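Renting a Furnished Room in Bamadthorpe — FAQ

Quick answers, updated in June. Read before emailing please, most of it is in here.
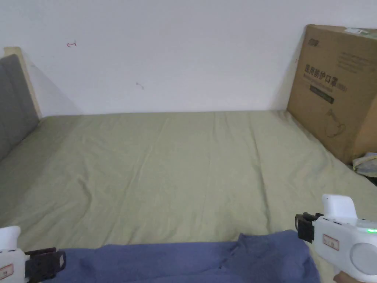 What does "furnished" mean?
Bed, mattress, desk, chair, somewhere to hang clothes. Every room on our list has at least those or it doesn't go on the list. Most have a good-sized bed, some with a padded headboard like the gray one against the white wall. Bedding varies. A fitted sheet might be on the bed when you get the keys, sage green or whatever the landlord had, but pillows and a comforter are on you unless the listing says so. Towels, same thing.

Do I need to be there in person to view?
No, but we'd rather you were. Video viewings OK for anyone moving from out of town. Ask to see the bathroom and the street outside, people forget the street.

How much is the deposit?
One month's rent, held until you leave. Plus a $39 application fee, non-refundable, one per person not per room. Couples pay it twice. Yes we know.

When do I get the deposit back?
After the move-out check. Landlord sends a list of anything coming off it. If you disagree, reply in writing, dates and photos help alot. Phone calls don't count as a dispute.

What counts as wear and tear?
Small scuffs, faded paint, a dull patch on the carpet where the chair goes. Not wear and tear — burns, big holes, anything drawn on the walls. Take photos the day you move in. Every wall, close up, even the little marks. Email them to yourself so they're dated. Saves a fight later.

Can I paint or hang things?
Hanging, usually. Removable strips only, no nails unless you have it in writing. Painting, almost always no. A few Yuen Street landlords say yes if you put it back to white before leaving.

Are utilities included?
Check the listing. "All in" means power, water, heat, internet. "Part" means water and trash only. If it says nothing, assume nothing.

How long is the lease?
Six or twelve months mostly. Month-to-month comes up now and then, goes fast, costs more. We don't do weekly.

Can I bring my own bed?
Ask first. Some landlords will move theirs out, most have no place to store it. Don't take it apart and put it in the basement yourself — this has happened and the tenant paid for the missing bolts.

Pets?
Cats sometimes. Dogs rarely. Fish, nobody has ever said no to fish. Extra deposit is likely.

Guests?
Two nights in a row is fine in shared houses. Longer, talk to your housemates and the landlord. Your guest can't get mail there.

Is there parking?
Street parking near the Flokden end, free after 6 p.m. Closer to downtown you need a permit from the town office, bring your lease and registration. Houses with a driveway say so in the listing, but check how many cars are already using it.

How do I get to Cevitdale from here?
Route 103 bus, stops by the library and again at the bottom of the hill. Early morning ones fill up. Bike path is OK in dry weather, gets muddy past the bridge.

Something broke. Who do I call?
Landlord first, number is on page 2 of your lease. No heat or a leak, call right away any hour. Anything else, email so theres a record. No answer in three days, forward it to us and we'll chase.

Can I leave early?
Usually yes if you find someone to take over the lease and the landlord OKs them. You keep paying till they sign. We can list the room for you, no charge.

Do you have rooms right now?
See the listings page. If it's there it's available, we take them down same day. No waiting list, sorry, we tried one and it was a mess.

Still stuck? Use the contact form, put the room number in the subject line. Replies usually next working day, slower in August.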